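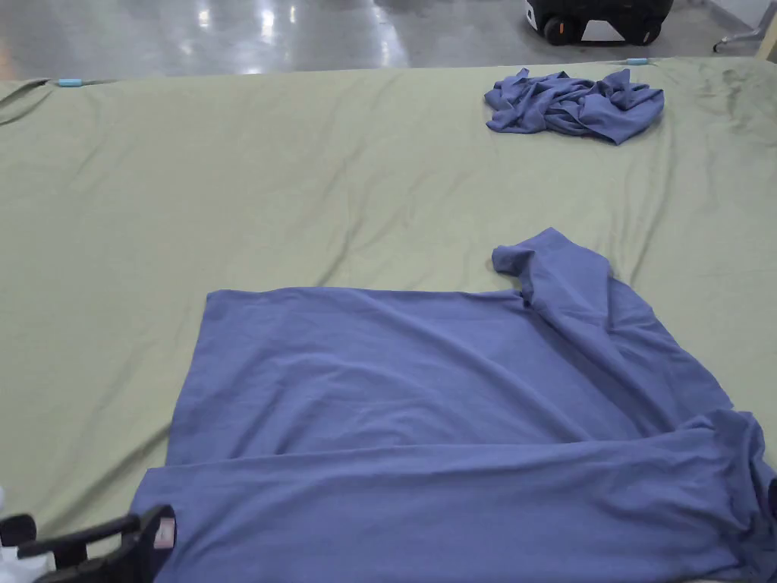 Home | News | Projects | Get Involved | Contact

2019-11-27
By the Kudivlow press desk

Kudivlow opens its shirt-folding sessions in Prarovstead

We've been folding T-shirts since June, and now we'd love you to come and fold some with us! I say "we" – I was hopeless at first, and my sleeves still go wrong.

Our new project, Hamex, is all about teaching a robot to fold clothes by showing it. You hold a gripper in your hand, pick up the cloth and fold it your own way, and the recording becomes a lesson for the machine. So far we've saved 3512 of these lessons, and long sleeves are much the hardest (they bunch up the moment you look away).

From today we're taking bookings for 70 places at our Prarovstead workshop. Sessions last 2 hours, you don't need to know a thing about robots, and slow or messy folders are very welcome – we want all sorts of hands. We're hoping to add another 400 lessons before we share the whole lot with schools and colleges for free.

To book, or to send a reporter along for a go, please use our contact page.

Recent news
Demchenko joins Hamex as project partner
Steering by remote control: our first tries
Old shirts and towels wanted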